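Newsletter, April

Lunch away from home: what we learned from 200 lunch boxes

Dear readers,

In the last issue I asked you to write to me what you eat at noon when you are not at home. I expected perhaps a few short messages. Instead I received so many letters that I needed two evenings with a big pot of tea to read them, and I stopped at 200 because the newsletter must also be printed one day. Thank you for every one of them, also for the long ones, and also for the one which was mostly about parking.

The sandwich won, and by a large distance.

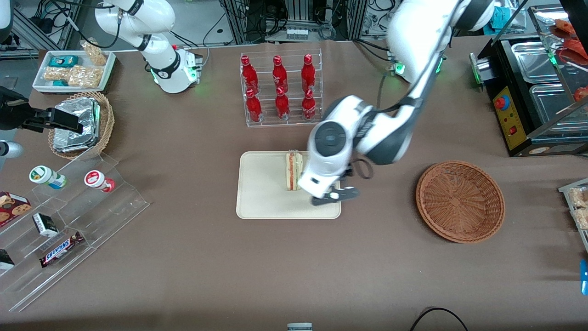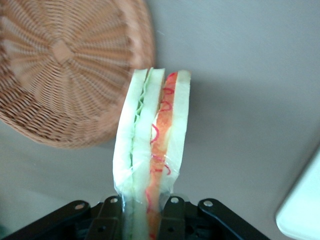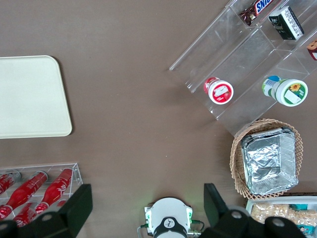
When I was a child, in my country we did not call it a sandwich. We said "the bread," and the question in the morning was only "Did you take your bread?" Inside was butter and something, and the something depended on the day of the month. So I was surprised how serious people here are about the order of the layers. One reader from the Hadis building wrote me a full page about where the tomato must go. According to her it goes in the middle, with cheese on both sides, and the lettuce must never touch the bread at all. I tried it her way for one week and I must say my bread stayed dry until one o'clock. Before, it was like a sponge already at eleven.

Other advice from your letters, in no special order:

Toast the bread a little, even if you like it soft. It becomes soft again by noon.

Put the salt on the tomato at the last moment. Some of you carry a small paper of salt in the bag, folded like for medicine. My grandmother did the same.

Mustard is better than mayonnaise for a warm day, but if you use mayonnaise, keep the box in the refrigerator on your floor. Please write your name on it. I will return to this subject further down.

Do not cut the sandwich at home. Cut it when you eat. (Here the letters did not agree. Several parents wrote that an uncut sandwich comes back home in the bag, and a cut one does not.)

After the sandwich came leftovers from dinner, and here I found the most interesting reading. Many of you cook on purpose too much rice. One person makes lentils every Saturday in a pot that holds enough for the whole week, and eats them with a different sauce each day so that, in his words, "my mouth does not notice." I asked him for the sauces and he sent me four of them. The best one in my opinion is yogurt with garlic and dried mint. You need a cup of plain yogurt, one small clove of garlic, a spoon of the mint rubbed between your hands, and salt. Let it wait for half an hour. If you have meetings in the afternoon, use less garlic than you think.

There was also a good number of letters about soup. The problem with soup is the container. I own three that are called leak-proof and I trust one. If you buy a new one, fill it first with water and lay it on its side in the sink overnight. This I learned after a bag, a library book and a pair of gloves.

About money

I wanted to know also what we spend. Not everybody wrote a number, and I understand it. From those who did, one reader made a very exact account. She kept all her receipts from the cafes near the Mirard tram stop during the autumn and the winter, and the sum was 762. She wrote this number on a piece of paper and taped it to the kitchen cabinet, and from the next Monday she took food from home. She does not say that everyone must do so. She still goes to the cafe when she has something to celebrate, and she says that the cake tastes better now than when she had it three times in the week.

I am a little slower in this. I bring food from home on most days, but when it rains I go to Tehrani for the soup of the day with flat bread. It is close, it is warm and the window seats are free after two. I do not plan to stop.

The refrigerators

Now to the less pleasant part. The refrigerator on the second floor was cleaned last month, and what was found in it I will not write here, because some of you read this while eating. Please remember these small rules:

Food without a name goes out on Friday afternoon.

Food with a name stays one week, then it goes out too.

The door shelf is for milk and drinks only. Big bottles must lie flat on the bottom shelf if they close well. If they do not close well, please take them home.

The new microwave from Rotosis arrived and stands next to the sink. It is stronger than the old one. For a plate of rice and vegetables start with 2 minutes, stir it, and look. The old habit of five minutes will give you a very hot plate with a very hard edge. Cover the food, please. A simple paper towel is enough.

What to drink

I asked about food, but many of you answered about drinks. Cold tea with lemon was named often, and so was plain water with a piece of cucumber, which I find a bit sad but I respect it. A reader who walks to work recommends to freeze a bottle of 400 ml the evening before and put it beside the lunch box. It keeps the food cool in the morning, and by noon you can drink it. Do not fill the bottle to the top, as ice needs more space than water.

Next issue

For the next time I would like to collect breakfasts, especially the ones which can be eaten standing up, or on the tram without crumbs on the neighbor. Send me also your opinion on porridge. I have mine already but I will wait with it. Letters can be put in the box by the stairs or sent to the usual address, and short ones are welcome too.

I wish you a good appetite and a dry bag.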